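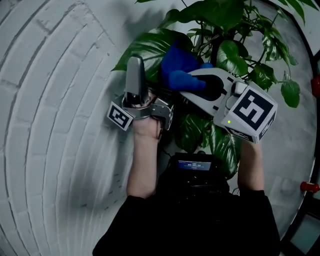

Watering schedule changes for the Ebihara building

Starting in September, the foliage plants on floors one and two move from a fixed weekly watering to a moisture-based one. Readings taken over the summer showed that the upper inch of soil stayed damp well past the seven-day mark in most pots, and root rot accounted for the majority of replacements.

The building holds 188 plants under the Zivasholm contract. Of these, 91 sit more than six feet from a window and use very little water between visits. They will be checked every two weeks with a probe inserted to half the depth of the pot. A pot is watered only when the probe reads dry at that depth. The standard dose is 300 milliliters, applied slowly at the soil line, with the saucer emptied after 20 minutes.

Plants in direct light stay on the weekly round until the heating comes on.

Fertilizer stops at the end of the month and resumes in spring. Leaves should be wiped with plain water. Leaf shine products clog the pores and are no longer stocked.

Please do not pour leftover coffee or drinking water into the pots. Report yellowing or pests to Daichi Hayashi, giving the floor and the number on the pot.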